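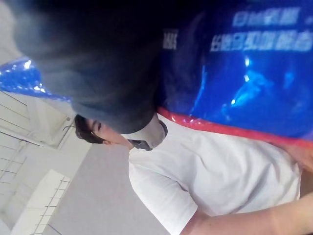 Renata Holub
Second-year student, Public Administration, Mendes College

Who Gets to Sell? Mobile Food Permits in Clurnstead and Rirkura

When I picked this topic I thought I would be done with the reading in a week, and I should say right away that I was not. Permits for food carts sounded like a small, tidy subject, the kind you could fit on a couple of slides. Then I opened the Clurnstead permit register, which goes back nine years, and found 2136 applications in it, many with notes typed in by whoever was at the counter that day (some of them very funny, a few a little sad), and the project grew from there.

I wanted to know how long a person has to wait between handing in the form and being allowed to sell their first sandwich, and why that wait is so different in two cities that sit next to each other and use nearly the same rules.

How it works in each city

Clurnstead issues six kinds of mobile food permit: hot food cart, cold food cart, packaged goods only, truck, seasonal stand and event. You have to choose one when you apply, and if you choose wrong you start over with a new form and a new fee. The full truck permit costs $500. The health inspection and the fire inspection are booked separately, through two offices that keep different hours, and the register has plenty of files that sat for weeks between the one visit and the other.

Rirkura has only two kinds, with and without cooking, and takes everything through an online system called Prakance. I spent a long Thursday afternoon at home going through the public side of it, and I have to admit I liked it a lot. It asks you plain questions about what you plan to sell and picks the permit for you, and both inspections go on one calendar. On the other hand, it is in English only, and there is no counter to walk up to if you get stuck.

What I found

The longest waits in Clurnstead were for hot food carts. At first I put this down to the fire inspection, but when I sorted the files again by the reason given for each delay, the one that came up most was a missing commissary letter, meaning the paper from a licensed kitchen saying you may store and wash things there. The form mentions it on the back page, in small type, under a heading about waste water. I missed it myself the first time I read the form, and I was looking for problems!

Rirkura asks for the same letter, but on the second screen, and you can't go any further until you upload it. I suspect some people give up at that point and never show in the records at all, and that is a weak spot in my comparison. I could only study the people who applied.

Things I would do differently

I would start with the paper form and fill it out as if I had a cart of my own, before touching the register. I would also have asked Rirkura in May for its list of unfinished applications, as their reply had not come by the time this report was due. If it arrives over the summer I will add it to the appendix, along with the table of permit fees, which still needs its last column.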